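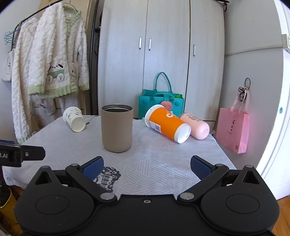 # Following up on quotes without being a pest: how many times, and what do I say?

**Asked by Mirela Tavares** · Small Business Selling board · October 15, 2026

Hello everyone, and thank you in advance to anyone who gets to the end of this, because I do tend to go on.

I run a small curtain and blind business in Lirness. It was my aunt's before it was mine, and she never sold anything in her life in the sense of "selling." People came in, she measured their windows, they paid her. I took over a while back and the walk-in trade has thinned out, so now most of my work starts with a home visit and a written quote that I email the same evening.

The home visits go well! People are friendly, I get offered coffee, we talk about the dog. Then the quote goes out and I hear nothing. I wait a week, I send one email that says "Just checking in to see if you had any questions," and I hear nothing again, and after that I feel so awkward that I let it drop.

The one that pushed me to write was a lady with a big bay window. My quote was $1,631 for lined curtains, the track and fitting. She loved the fabric, she held it up against the wall herself. I sent my usual email, got no reply, and let it go. Then I ran into her at the bakery and she told me she'd gone with another company because "they called me and you didn't." She wasn't cross about it. She said she'd assumed I was too busy.

So my questions are:

1. How many times do you follow up on a quote before you stop?
2. Phone or email? I hate the phone.
3. What do you say that doesn't sound needy?
4. Should I be offering a discount to get them moving? My brother-in-law says always.

I use Primeo for my quotes, and it can send automatic reminders, but I've never switched them on as they sound so stiff.

---

## Answer from Octavio Sotelo

**Marked as most helpful by the person asking**

Mirela, welcome, and please don't apologize for the length, I'm about to be worse.

I sold flooring for Sarkadum for many years, in people's living rooms mostly, and then I went off and did the same thing under my own name. I recognize every word of what you wrote. The lady at the bakery did you a big favor, by the way. Most of them never tell you.

Let me start a step earlier than your questions, since I think the follow-up gets much easier if you set it up before you leave the house. When you're packing up your samples, say something like, "I'll email this tonight. You'll want a couple of days with it, so how would it be if I call you after that, and you can tell me what you think?" Then stop talking and let them answer. Nearly everyone says yes, and quite a few will give you a time ("after six, when the kids have eaten"). Write it down in front of them. Now your call is something you both agreed to, and you can open with "You asked me to try you after six," and I promise your stomach will feel different when you dial.

On how many times, I use 5 contacts, counting the quote itself:

- The email with the quote, the same night, as you do already. Keep doing that.
- The call you arranged. If there's no answer, leave a short voicemail and send a text.
- An email a week later with something useful in it. For you that might be a picture of the same fabric hung in another customer's home (ask permission first), or a note about how long the fabric takes to arrive.
- Another call the week after that.
- A last message that closes the file politely.

The last one gets me more replies than any of the others. Mine goes like this:

> Hi Joan, I haven't been able to catch you, so I'm guessing the timing isn't right for the curtains just now. I'll put your measurements away safely so you won't need another visit if you come back to it. It was lovely meeting you. Octavio

(With flooring in place of curtains, obviously.) There's no pressure in it, and people who have been feeling guilty about ignoring you will often write back the same day. Sometimes it's a no, and a no is fine! You can stop thinking about them and go and measure somebody else's window.

As for what to say, please retire "just checking in." It gives them nothing to answer. Ask one small question they can reply to in a few words. "Did you decide between the cream and the gray?" is a good one. So is "Were you hoping to have these up before December?" You've been in the house, you've met the dog, so use what you know.

Discounts: I disagree with your brother-in-law, with respect to him. If you drop your price before anybody has complained about it, the customer wonders what the first price was all about. I once took $200 off a job for a man who, I learned later, had only been waiting for his wife to get home from a trip. That was my own money and I gave it away out of nerves. If price really is the trouble, take something out of the job. Unlined in place of lined, or the front room now and the bedroom next year.

And the phone. I can't make you like it, but I do all mine standing up, one after the other, before lunch, with the quote in front of me. Four calls and it's over with.

---

## Answer from Bình Mai

Agree with most of what's above. On the Primeo reminders, you can rewrite the wording, so they don't have to be stiff. Look for the message templates in your settings. I changed mine to two lines in my own words and signed them with my first name. I only use the automatic one for small jobs and I call on the big ones. My cutoff is $785, which is what I picked when I started and I've never gotten around to changing it.

Also put a date on your quotes! "Prices held until such and such." It gives you an honest reason to get in touch before it runs out.

---

## Answer from Nelu Ardeleanu

Always discount. 10 percent if they sign on the day. Worked for me at Buzatu when I was selling windows. If they don't sign on the day they were never going to.

> **Comment from Octavio Sotelo:** Nelu, I've had people sign months later, so I can't go along with that last part. But I know plenty of window people who work this way.

> **Comment from Mirela Tavares:** Thank you all so much. I couldn't do the sign-on-the-day thing, I'd blush. But I called two old quotes this morning, standing up, and one of them picked up and wants me to come back with the gray samples. The other was a wrong number, so I need to be more careful writing those down. Octavio, I've copied out your closing message and changed the name. Bình, I found the templates, they were under "Customer messages."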